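Right, thread time. I've been putting off the cables in our workshop since April and this is the week I've finally run out of excuses.

For background: we moved into the Bepari building with one box of leads. One! I've no idea how it turned into this. I think they breed in the dark.

Lakmal Hettiarachchi (who shares the benches with me and is far tidier) bought 565 cable ties in one go. I laughed at him. I've stopped laughing.

The plan, such as it is: anything on a tabletop gets traced back to whatever it's plugged into, labelled at both ends, then tied up. Anything that goes to nothing goes in a bin by the door.

Judite Amaral says labels should go on before you untangle, not after. I did it the other way round on the first bench and had to start again, so fine, Judite wins that one.
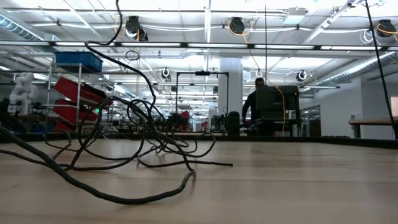
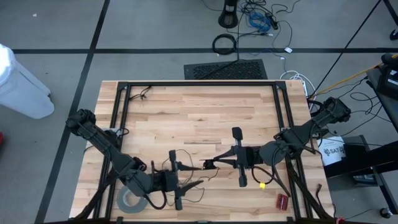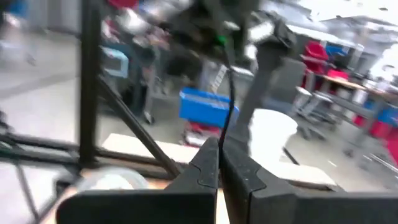

Black cable in all three. The big heap is the first one, the roll of duct tape is in the second.

Yes, I know, duct tape on a bench where I'm meant to be doing cables properly. I love the stuff but it leaves that horrible gluey fluff on everything and you can't get a label to stick afterwards. Velcro wraps for anything that moves, ties for anything that doesn't.

The overhead run is the bit I'm dreading. I like having things drop from the ceiling — you don't trip over them — but you need a proper hook up there or the slack all ends up on the table. Mine ends up on the table.

Someone asked about colours. I'd love to say there's a system, but it's mostly black because black was cheapest. Spotting the odd yellow one feels like a treat.

I'm giving it 29 minutes a day with the radio on, any longer and I get cross and start yanking. Two benches to do before the end of the week.

If anyone's got a decent ceiling hook they swear by, tell me which and where you got it. Not the adhesive ones please, I've been hurt before.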